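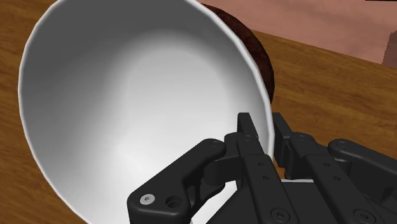
By Yến Đoàn | Prilldale Shop Notes | February

So we finally gave the bowl cell its tune-up! The virtual one, I mean, the white arm and black gripper we run in simulation before anything gets near the real bench over in Billham. The job is simple enough to say out loud: take a white bowl by the rim, fingers on either side of the wall. Getting the settings right ate most of my month (and a lot of coffee).

The big change is the closing force in the Trình settings file. It had been at 108 since last summer, way too grabby for a thin rim, and I've been walking it down a little at a time. I also reset the fingertip friction and moved the wrist's approach point up a hair. 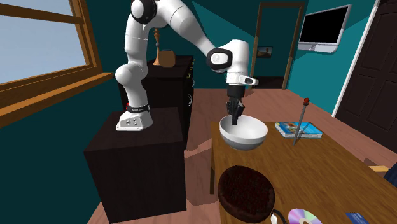 After that I cleared out the old run logs, which had gotten huge, and set the cell to save a checkpoint every 500 tries. A full batch is 1,000, so that makes 2 saves per batch, and if the Estov server hiccups overnight we only lose half. The pedestal position stays locked from now on, so please ask me before you nudge it!

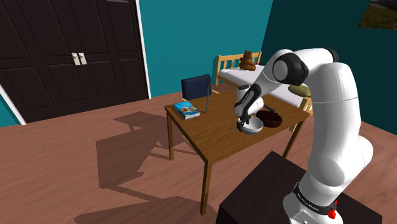
Hậu Diệp wrote in to say the friction value should get checked again whenever the finger pads are swapped in the model, and would like that added to the monthly list. Done, it's on there for March.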